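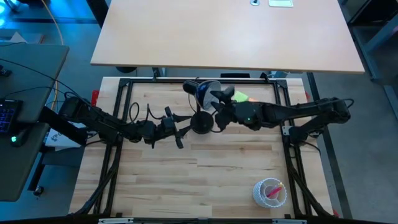
마주 보게 단 로봇 팔과 작업대. 오른쪽 아래 흰 컵에 마커가 꽂혀 있다.

로봇 사는 얘기를 하러 갔는데 첫 30분은 거의 책상 얘기만 했다. Zekorcombe에서 장비 구매를 맡고 있는 분을 만난 날이다. 이름은 빼 달라고 하셔서 그냥 담당자님이라고 쓰겠다. 나도 우리 쪽 내년 장비 계획을 6월까지 내야 하는 처지라, 인터뷰라기보다는 반쯤 상담을 받으러 간 셈이다(녹음 허락은 받았다!).

"다들 팔 가격부터 물어보세요. 저도 그랬고요. 그런데 견적서를 펼쳐 놓고 보면 팔은 그냥 제일 큰 한 줄이에요. 그 밑에 줄이 끝도 없이 붙어요."

어떤 줄이 붙느냐고 물었더니 노트북을 돌려서 표를 보여 주셨다. 프로파일 프레임, 클램프, 케이블, 카메라 거치대, 조명, 멀티탭, 바닥 매트. 비고란에는 "길이 다시 잴 것"이라는 메모가 여기저기 있었다. 나는 케이블을 예산 항목으로 따로 잡아 본 적이 없어서 좀 뜨끔했다.

"프레임은 처음에 제일 싸게 가려고 했어요. 책상 상판에 팔을 바로 볼트로 박으면 되지 않느냐고요. 근데 그러면 상판을 바꿀 때마다 전부 다시 맞춰야 하잖아요. 그래서 상판을 프레임으로 두르고 팔은 프레임에 달았어요. 모서리는 클램프로 잡고요. 돈은 더 들었는데 저는 잘 썼다고 생각해요."

클램프가 빨간색인 것도 일부러 고른 거냐고 물었다. 그건 아니고 재고가 있는 게 그것뿐이었다고 한다. 나는 뭔가 안전색 규정 같은 걸 기대했는데 말이다.

첫 해 예산은 주변 장비 몫으로 700만 원이었다고 한다. 팔 값은 별도. 넉넉해 보여서 그렇게 말씀드렸더니 바로 고개를 저으셨다.

"카메라 달 자리를 만들면서 훅 나갔어요. 카메라 자체보다 천장까지 선을 올리고 고정하는 게 일이에요. 층고가 높은 방이면 그만큼 길이가 다 돈이고요. 저는 견적 받을 때 천장 사진부터 보내라고 해요."

창이 큰 방을 고른 건 후회하지 않느냐고도 물어봤다. 햇빛이 들면 상판이 번들거려서 카메라에 골치 아프다는 얘기를 다른 데서 들은 적이 있어서다.

"블라인드 견적을 받아 놓고 아직 못 샀어요. 순위에서 계속 밀려요. 그런 항목이 꼭 있어요. 없어도 일은 되는데, 있으면 분명히 나은 것들요. 저는 그런 걸 따로 모아 두고 분기 말에 남은 돈을 맞춰 봐요. 상판도 그 목록에 있어요. 무광으로 바꾸고 싶은데, 긁힌 자국 좀 있다고 상판을 갈겠다고 하면 결재가 나겠어요?"

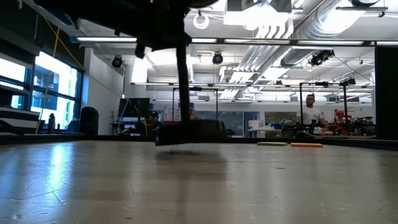 납기는 달력에 먼저 적는다

돈 얘기 다음은 시간 얘기였다. 담당자님은 가격표보다 납기표를 먼저 만든다고 한다. Ackah라는 업체에 그리퍼 부품을 주문했을 때 납기가 8주였는데, 그동안 팔은 와 있고 손가락이 없어서 아무것도 못 집었다는 것이다.

"팔이 도착하니까 다들 신나서 구경 오죠. 그런데 집을 게 아니라 집을 손이 없는 거예요. 그 뒤로는 제일 늦게 오는 물건을 제일 먼저 주문해요. 순서가 거꾸로 된 것 같아도 그게 맞더라고요."

그래서 그리퍼 손가락은 2벌을 기본으로 주문한다고 한다. 한 벌은 쓰고 한 벌은 서랍에. 나는 예비품을 늘 마지막에 지우는 사람이라 그 얘기를 메모장 맨 위에 적었다. 예비품 예산을 지키는 요령이 있느냐고 물었더니, 아예 본품 가격에 묶어서 한 줄로 올리란다. 따로 적으면 결재하는 사람 눈에 띄고, 눈에 띄면 잘린다고.

집는 연습에 쓸 물건 얘기도 나왔는데, 이쪽은 생각보다 훨씬 소박했다.

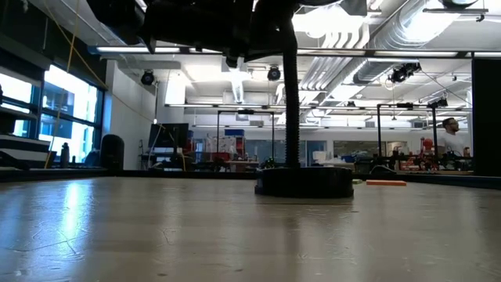
"비싼 시험용 물체 세트도 있긴 해요. 처음에 Kutdale에서 견적을 받아 봤는데, 그 돈이면 문구점이랑 생활용품점을 한 바퀴 돌고도 남겠더라고요. 그래서 돌았죠. 펜꽂이, 마커, 작은 스펀지 같은 거요. 사람 손에 맞춰 만든 물건이라 오히려 시험하기 좋아요."

소모품은 장비비에서 빼고 운영비로 올린다고 한다. 한 번에 100만 원까지는 팀에서 바로 쓸 수 있고, 그 위로는 결재를 한 번 더 받는 구조다. 부러울 만큼 단순하다. 우리는 포스트잇을 사도 양식을 두 장 쓴다!

"대신 산 물건은 치수랑 무게를 적어 둬요. 나중에 똑같은 걸 다시 못 사는 경우가 많거든요. 단종되기도 하고, 색만 바뀌기도 하고요. 색만 바뀌어도 저희한테는 다른 물건이에요."

나는 그럼 처음부터 열 개씩 사 두면 되지 않느냐고 했다가 창고를 보고 오라는 말을 들었다. 보고 왔다. 무슨 말씀인지 알겠다.

중고 장비는 어떠냐는 질문에는 꽤 길게 답하셨다. 요약하면 책상과 의자, 모니터는 중고여도 되는데 관절이 들어간 물건은 안 산다는 쪽이다. Jedanier에서 나온 중고 팔을 한번 검토했다가, 정비 이력을 종이로 못 준다고 해서 접었다고 한다.

"싸게 사서 잘 쓰는 팀도 있어요. 안에 고칠 수 있는 사람이 있으면 얘기가 달라지죠. 저희는 그때 없었고요. 그 사람 인건비까지 표에 넣어 보니까 새것이 더 쌌어요."

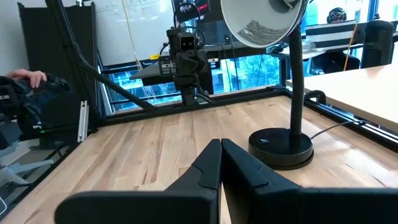
내가 제일 헷갈렸던 건 조명 예산이라 마지막에 그걸 붙잡고 물어봤다. 천장에 등이 있는데 작업대에 또 뭘 달아야 하느냐는 거다. 담당자님 의견은 비싼 조명은 나중에 사고 우선 스탠드로 버텨 보라는 쪽이었다. 목이 휘는 검은 스탠드 같은 건 갓을 이리저리 돌려 볼 수 있으니, 어느 각도의 빛이 필요한지 알고 나서 고정 조명을 주문해도 늦지 않다고. 다만 전원선 길은 미리 그려 두라고 하셨다. 스탠드 선이 상판을 가로질러 레일을 넘어가는 식이 되면 팔이 움직일 자리랑 겹치지 않는지 꼭 봐야 한다는 얘기다. 그래서 콘센트 위치도 도면에 넣는다고 한다. 콘센트 추가 공사는 장비비가 아니라 시설비라 담당 부서가 다르고, 이게 또 시간을 잡아먹는다.

"시설 쪽에 먼저 인사하세요. 진짜로요. 장비는 카드로 살 수 있는데 콘센트는 못 사요."

두 번째 작업대를 들일 계획이 있느냐고 물으니 표의 다음 탭을 열어 보여 주셨다. 이미 칸이 다 채워져 있고 금액 칸만 비어 있었다. 첫 번째 작업대에서 실제로 쓴 영수증을 붙여 넣은 다음에 채울 거란다. 그 빈 표 양식은 나도 한 부 받아 왔다. 우리 팀 양식으로 옮기는 중인데, 케이블 줄을 벌써 네 번째 늘리고 있다.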